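Open Barn Day at Skollcombe: what I saw and what I'm stealing

So I drove out to Skollcombe in October for their vendor open day, and I'm still picking dried lavender out of my bag. If you plan weddings for a living you know how these things can go (warm prosecco, a harpist, three people handing you the same brochure), but I had a really good time at this one!

The place is two barns and a walled garden. The bigger barn was set up for a dinner of 203, which is their limit with a dance floor in, and they'd used long tables from Vergara with benches down one side and chairs down the other. I sat on both. Put your grandparents on the chair side, please. The smaller barn is where they do ceremonies, and it gets dark fast after four, so ask about the lights. They have dimmers, but the switch is behind the bar and you need to assign a person to it.

Keerthana Kamath runs the events side and walked a bunch of us around. She answered everything, including my rude questions about toilets (five, plus an accessible one near the garden door) and about noise. Music goes down at 10:30 and off at 11. She told us a couple last summer moved the whole party onto the lawn with headphones and loved it. I wrote that down with a star.

Then lunch. Drakum did the catering and served what they'd serve at a real reception, on real plates, which I wish more caterers would do. The lamb was great. The squash thing was fine, a bit sweet. Their basic menu is $49 a head and it goes up quickly once you add a late-night snack, so if you want the fries at midnight, get that on the quote early.

I spent way too long at the Zuldale table. They rent linens, and Narendra Kushwaha had brought a rack of napkins in greens I've been trying to find all year – sage, olive, one that's almost gray. He let me take swatches home and I've had them taped to the window ever since to see them in morning light. The setup fee is $299 no matter how many tables you have, so it stings for a small wedding and hardly matters for a big one.

Parking was the weak spot. It's a field, it had rained, and I was in suede boots. If you book here for spring or fall, hire a shuttle from town. I got a quote of $795 for two buses and I'd pay it before I'd pay for a second dessert.

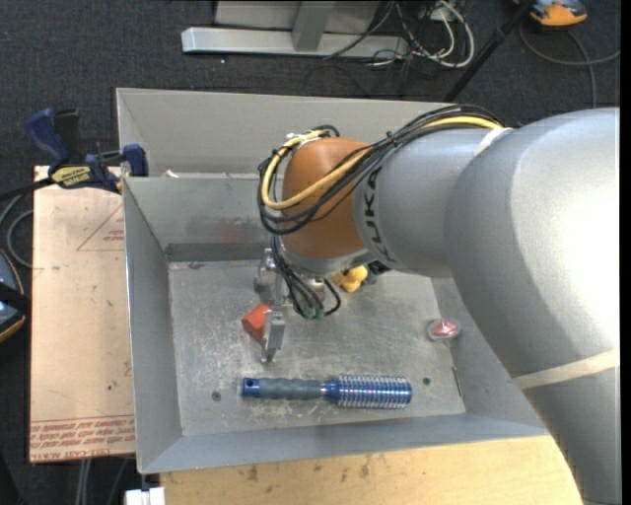

I'm going back with one of my couples in a few weeks to see the garden with the heaters on, and I'll ask about the shuttle turnaround while I'm there, so send me your questions before then and I'll add them to my list.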